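Sorting Mixed Household Items from a Single Bin: Project Report
Group: Emanuel Husar, Smaranda Voicu, Iulian Costache
Course site: Drurkbridge

3. Materials

The test load was made up of soft toys and packaged toiletries of the kind that collect in a bedroom. All items went into one blue plastic bin with no order to them. Sanitary pads in square packs, slim cartons and small bottles were mixed in with the plush toys. Paper tags were left on the toys.
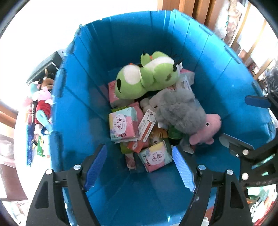

Four classes were set before sorting began: soft toys, hygiene packs, bottles, and cartons. An item that fit two classes was placed by its outer material. Each class had its own area on the bedsheet.

4. Procedure

Items were taken from the top of the pile first. Two members sorted and one kept the log. Bottles were to be laid on a flat part of the sheet, label up, and kept apart from the plush. This last rule was the hardest to keep. Glass placed on soft fabric rolls when the fabric is moved, and the sheet itself had folds. 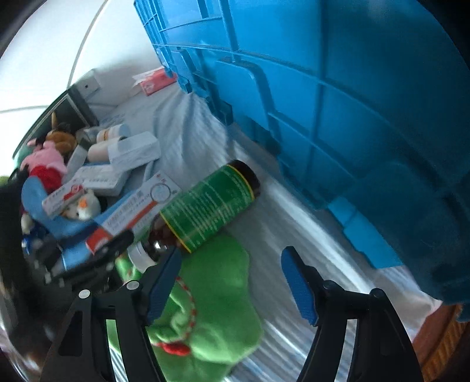 Costel Ardeleanu wrote in the margin of the draft that medicine should be a class of its own, as a household would store it away from toys and soap whatever the container is made of. The group accepted the point. The class list in Section 3 is kept as first written, and the change applies from the third run on.

5. Results

Soft toys gave the fewest errors. Cartons gave the most, mainly where a carton and a bottle lay against each other and were logged as one item. Six log entries had to be corrected on Thursday.

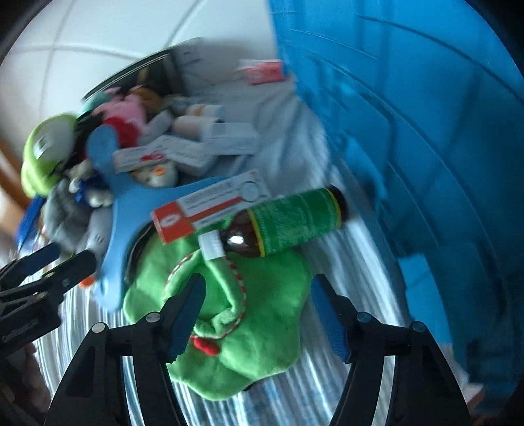

Corrected entries are marked with a C in the log. Runs 1 and 2 were not repeated under the new class list, so they should not be compared directly with run 3.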